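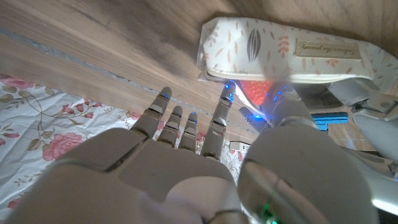
## Looking after small zippered pouches

A fabric pouch gets handled more than almost anything else in a bathroom or a travel bag, and it usually gets washed less. Most of the wear comes from three places: the zipper, the bottom corners, and whatever leaked inside. The notes below cover printed fabric pouches of the usual cosmetic size, with or without a lining.

### Emptying and sorting

Tip everything out onto a towel. Wipe each tube and bottle with a damp cloth before it goes back, paying attention to the threads under the cap. Pencils without caps should go in a small plastic sleeve or an old toothbrush case.

Turn the pouch inside out and shake it over the sink. Loose powder comes out best dry, so use a soft brush or the narrow vacuum nozzle on low before any water touches it. Wet powder turns to paste and settles into the seams.

### Washing

Check the inside seam for a care tag. If there isn't one, wash by hand in cool water with a few drops of dish soap. Dish soap handles foundation and hand cream better than laundry detergent does.

1. Close the zipper and wipe the outside first.
2. Open it, turn it inside out, and work the soap into the stained spots with your fingers.
3. Leave it flat in the water for 30 minutes.
4. Rinse until the water runs clear, then press it between two towels. Don't wring it.

Pale fabric with a printed pattern can fade in patches if you scrub one spot hard. Go over the whole panel lightly instead. For lipstick, dab with rubbing alcohol on a cotton ball, but test it on an inside corner first — some inks lift right away.

Sewn-on labels need a bit of care. The lettering may be printed, and a stiff brush will take it off. If a corner of the label has come loose, tack it down with two or three small stitches before washing. I keep a spool of Golestani thread in cream for this, and it matches most light fabrics well enough.

### Drying

Stuff the pouch loosely with a dry washcloth so it keeps its shape, and leave the zipper open. Stand it somewhere with moving air, away from the radiator. The lining takes longer than the outside. Feel down into the corners before you put anything back.

### Zippers that stick

Look for thread or lint caught in the teeth and pull it out with tweezers. Then rub a plain candle stub along both sides, run the slider back and forth, and wipe off the extra. Graphite pencil works on metal teeth but leaves gray marks on light trim, so stay with wax there.

To close a full pouch, pinch the two sides together just ahead of the slider. If you have to pull hard, take something out.

### Storing spares

Flat pouches stand up well in a shallow drawer, filed on edge like envelopes. Mine are in a Bevetti drawer tray, 40 centimeters long, with the larger ones at the back. Leave the zippers open an inch or so to let stale air out.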